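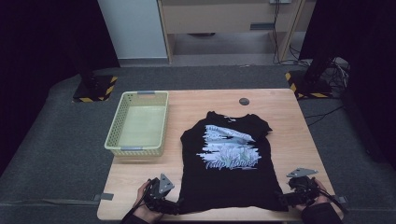
We use cookies to remember your settings and to measure visits to this site. Accept all | Manage choices

Nzioka Allotment Association
Minutes of the meeting held on 5th October

1. Minutes of the previous meeting
Agreed as a correct record, subject to one change under item 4: "stopcock" to read "pressure valve".

2. Water supply
The Halura pump was serviced in May and has since run without a fault. Pressure at the upper plots remains low in the early evening. The contractor, Ollov, has inspected the main pipe and found two leaking joints — one by the compost bays, one under the centre path. Quoted cost of repair is £87 per joint, parts included. Approved. The supply will be turned off for the work and notice posted on the gate.

3. Winter shut-off
Standpipes to be drained and lagged before the first hard frost. Holders with their own tanks should disconnect hoses beforehand. The tap at the lower gate will stay on.

4. Zustska boundary
The hedge on the Zustska side has grown over the access track. It was noted that the lease makes the association liable for cutting to a height of 2 metres. Two options were considered: a hired flail cutter, or hand cutting over two work mornings. Hand cutting preferred — the ground is too soft for machinery. Cuttings to be chipped on site.

5. Waiting list
There are 16 names on the list. Three plots are overgrown and their holders have been written to. A proposal to split full plots on reletting was discussed and carried over.

6. Rents
Rents to rise by around 20 pence per square metre from the new year. Carried, with one abstention.

7. Any other business
The shed lock sticks and needs graphite. The request for a second bonfire day was refused under the site rules.

Date of next meeting to be confirmed by notice on the gate.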